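Desivau Door Tasks: Set-up Guide
Section 4. Generating scenes and checking views before a run

Maintained by Idrisa Ndung'u. Last revised Jan 7, 2021.

By now you have the simulator installed and the two-arm robot loading cleanly. Now comes the fun part! Desivau tests whether a door-opening policy trained on ordinary textures still works when the colors and surfaces go strange, and that means building a lot of odd-looking interiors.

4.1 Generate the scene set

1. Open the Nzioka scene builder and load the door template.

2. Set the number of training scenes to 2,000 and the number of held-out scenes to 200. Keep the held-out seeds in their own file. If the two files share a seed, the builder stops and tells you which one.

3. Turn on texture swapping for walls, doors and wall art. Leave it off for the robot. We tried it both ways in August, and a robot that changes color every episode slowed training down badly without helping the held-out score.

4. Step through a handful of scenes in the viewer, using the body camera. Strong color is what you want. A good draw looks like the corridor below, with a red-paned door, a cyan one farther along and green stone patterning on the wall, all in one place.
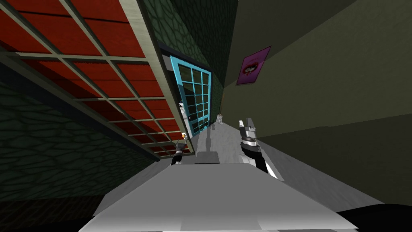 5. Reject any scene where a door is buried in a wall. Press R in the viewer and the builder draws a replacement from the same file.

Note: Odd posters and pictures on the walls are fine. They are distractors, and the policy has to learn to ignore them.

4.2 Check the body camera

1. Load scene 682 from the training set. We use it as the shared reference, so your results can be compared with everyone else's.

2. Drive the robot up to the doorway with the keyboard controls and raise both arms.

3. Confirm that both grippers and the door panes are in view together. The wide lens tilts and stretches everything, so don't try to straighten it. With the red door on the left and the light blue glass door on the right, the right gripper should overlap the lower panes of the blue one. Loose props such as a broom may show up too, and they can stay.

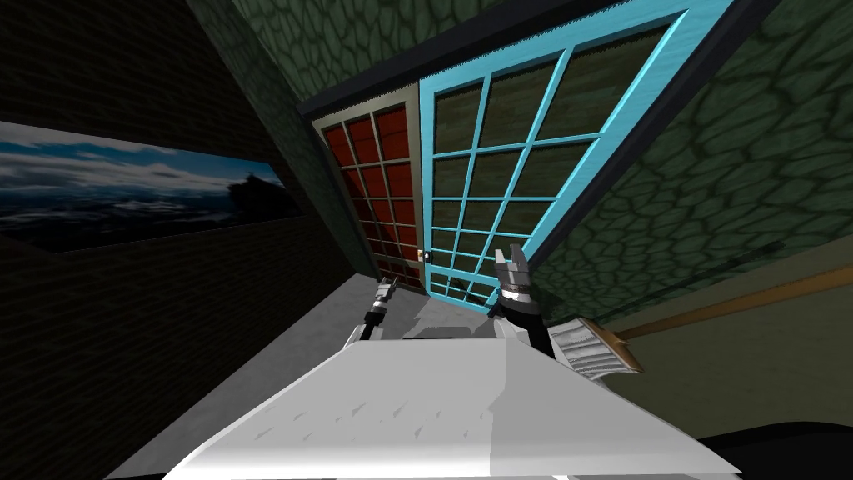

4. Save the pose with Ctrl+S. Camora, the logging tool, picks it up the next time it starts.

Caution: Don't edit the lens settings after saving a pose. Camora keeps the old values without any warning, and you can lose a whole night of training to it (I have, twice).

4.3 Check the gripper camera

1. Switch to the gripper view and open the fingers fully.

2. Make sure you can see both fingers, the gap between them and whatever lies behind. At steep angles the housing takes up the bottom of the view and the panes run off at a slant. I love this view! You get the wood grain on the cyan bars and the cracked green stone right next to them, and a policy that leans on surface detail has plenty there to trip over.

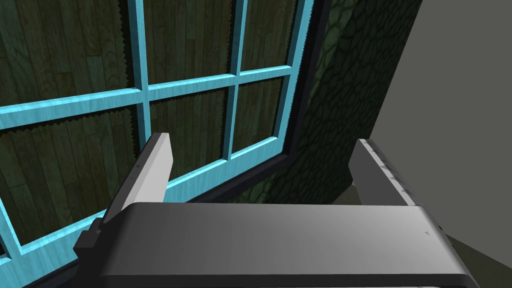
3. Run the short test, which plays 400 steps and writes a log to the Jidix folder. Open the log and look for dropped frames. One or two at the very start are normal while textures load. Any later than that, lower the texture size one notch and run the test again.

4. When the log is clean, lock the configuration and go on to Section 5, where you'll start your first training run.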